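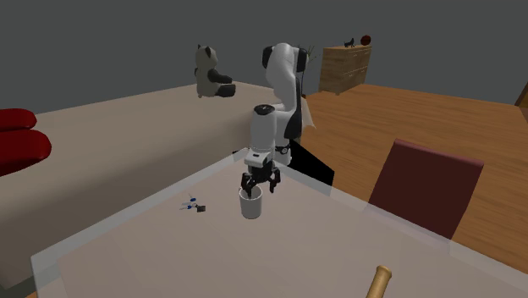
A white cylindrical cup on a pale gray tabletop, rendered.

Why pale glazes craze

Crazing is a network of fine cracks in the glaze of a fired pot. The usual cause is a mismatch in shrinkage. Glaze and clay both contract as the kiln cools, and a glaze that contracts more than the body beneath it ends up in tension. Glass is weak in tension, so it cracks.

The fault can show at the kiln door or months later. Delayed crazing is common in porous earthenware, where the body takes up moisture and swells slightly. The Kelemen pottery in Jidmont, which has made plain tableware since 2000, keeps two pieces from every firing on a shelf until the following December. Batch 3139 looked sound for 14 weeks, then crazed from rim to foot.

The first remedy is silica. Added to the glaze in small steps, it lowers expansion, though it also raises the melting point – the surface may turn dull if the firing stays the same. Replacing part of the soda with boron works in the same direction and keeps the melt fluid. Kelemen took the second route with its Luvwood white.

Too much correction brings the opposite fault. Shivering, in which the glaze is squeezed until it flakes from edges and handles, is worse on tableware, as the flakes are sharp. Cluner, a sister glaze, was withdrawn for this and has not been refired.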